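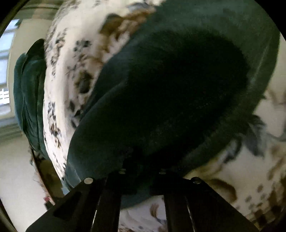

Consuelo Bravo

Bedroom turnover, the spring one. Pictures first this time, words where I had time for them. Most of you come for the fabric anyway so I'll get to it.

Short version for new people: twice a year I strip the bedroom down, swap the bedding, go through the drawers and put everything back folded. It was meant to be an April job. It's now 9 May 2024 and I only just got to it. Fine.

The teal velvet. Yes, still have it, still love it, still picks up every bit of lint in the building. Big cushion at the front, second one in the same deep teal standing behind it by the window. In daylight the pile goes almost black where it's shaded and then really bright along the rim, which is the whole reason I bought velvet and not the linen ones Hazel wanted me to get.

Florals against it – white ground, brown flowers, the small gray and black sprigs. I went back and forth on this for weeks. Thought it would look like somebody's aunt's guest room. Maybe it does a little. I like it.

Covers are from the Wendach outlet, the one out past the tire place. They had a shelf of ends and returns and I dug. No idea if they restock, please don't email me asking, I got a lot of those last time. The cushion inners are Olteo, the heavier kind. They cost more and they don't go flat by August.

Care, because it always comes up:

Velvet – shake outside, then a soft brush, always the same direction. No iron. I hang it in the bathroom after a shower if it's creased and that mostly does it.

Florals – cold wash, inside out, half load. Line if you have a line. I've had brown prints go pinkish on me from hot water and there's no getting it back.

Inners – I don't wash them, I air them on the rail. A full day if the weather holds.

Now the drawers. The jeans are the bulk of it, as usual. Everything comes out and goes on the bed, no exceptions, even the ones at the back you've been avoiding. Then sort by color, dark to light, so I can see what I've got to many of. (Dark. It's always dark.)

Folding method hasn't changed since last fall, so quickly:

Lay flat, smooth the pockets down. One leg over the other. Tuck the seat in so you've got a straight edge – that little triangle is what makes a stack lean. Then hem up to just under the waistband, and fold again in halves or thirds depending how deep your drawer is. Mine is shallow so thirds.

If they're stiff, leave them one fold short and put them on the shelf instead. The heavy indigo ones fight you in a drawer. The soft faded ones will go anywhere.
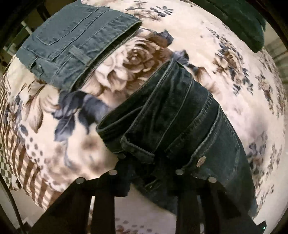 Hazel Montoya asked me last time why I don't just hang them. Closet rail is MacLeish, the old screw-in kind, and it's already got the coats on it. It came down once. I was asleep. Not doing that again.

The other thing is that I wear what I can see. Hung up at the far end they dissapear and I wear the same pair until the knees go. In a drawer with the waistbands facing up I can pick by color and be out the door.

What I look for when I'm sorting, in the order I do it:

Belt loops. The one at center back goes first, from people pulling them up by it (me). A loose one goes on the mending pile before it tears a hole.

Rivets. Run a thumb over them. If one's got a sharp edge it will catch on a blanket and pull a thread, ask me how I know.

Patch pocket corners. Double stitching or not, check the top corners. A few stitches now.

Hems. I leave a rolled hem rolled if it's been that way for years, the fade line shows if you let it down.

Mending pile lives in a Bradau tin on the windowsill. Well, the thread and needles do, the pile is on the chair. I use a topstitch thread in the old gold color for the loops and plain navy for everything else. Haven't been good about it this year.

Giveaway pile: it's going to Hazel's sister first and then to the thrift store by the bus depot. They take denim with worn knees, they have a bin for it and someone cuts it up for quilts. I asked about the cushion covers from two summers ago and they said yes to those too, clean and with the zipper closed.

Blanket question, since three of you wrote. The cream one with the big brown roses and the blue-gray leaves is the one I fold on. I like a soft surface for it, a table is too slippery and the legs slide around. And yes it's meant to be seen, it stays out until it gets properly hot and then it goes in the chest with cedar.

Some odds and ends before I forget

– Drawer liners: still using wallpaper offcuts. Cut a bit short of the drawer or they curl.

– Lavender bags, no. They make my coats smell like soap and I sneeze all morning.

– The white paint on the railing outside needs doing. Not a bedroom thing but I look at it every time I make the bed so it's going on the list.

– Someone asked for the wall color. It came with the place, I've never found a match and I've stopped looking.

Sweaters are next. Those I do on the floor and it takes a whole weekend, so don't expect pictures right away. If you have a way of folding a thick roll neck that doesn't leave a ridge across the front, write to me, the contact page works again. Hazel's rolling method I've tried and it left two ridges.

Old galleries are under Rooms in the menu, the fall one has the step-by-step for the thirds fold if mine above was too quick.

C.B.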